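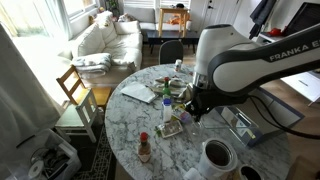 Fig. 3. Round marble table with bottles, a folded napkin and a tray.

Section 4. Caring for Your Clemen Stone Tabletop

Congratulations on getting this far! The heavy lifting is done, and what's left is the pleasant part, which is learning to live with your table. Marble is a softer stone than most folks expect, and a few small habits will keep it looking lovely for years (our own lunch table at Hillthorpe has put up with an awful lot of salad dressing).

First sealing

1. Let the top stand bare overnight after assembly.
2. Wipe it down with a soft damp cloth, then dry it with a clean towel.
3. Pour a little Grondbridge sealer onto the cloth, never straight onto the stone, and work in small circles from the middle out to the rim.
4. Wait 19 minutes. A kitchen timer is handy here, as it's easy to wander off.
5. Buff away whatever is left on the surface until the cloth glides.

Note: A 900 ml bottle of sealer is plenty for the first coat and a good many touch-ups after that. Keep the cap on tight and store it upright.

CAUTION: Lemon juice, vinegar, wine and tomato sauce can etch marble even when it has been sealed. Blot spills right away. Wiping only spreads them.

Moving the table

If you ever move house, please take the top off the pedestal first and carry it on its edge, with a helper on the other side.

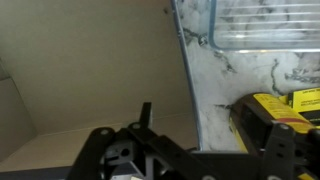
Save the carton your table came in if you have the closet space, along with the foam corners and the bag of spare bolts. You'll be glad of them on moving day, and we can only accept a return in the original packing.

1. Loosen the four bolts under the top, a half turn each, going around in order.
2. Lift the top straight up and stand it on a folded blanket.
3. Wrap the rim before anything else, then the faces.

CAUTION: Never lay the top flat in a vehicle. A bump in the road can crack it.

For replacement bolts, ask for part 929. Ita Coughlan at our parts desk will be happy to help you.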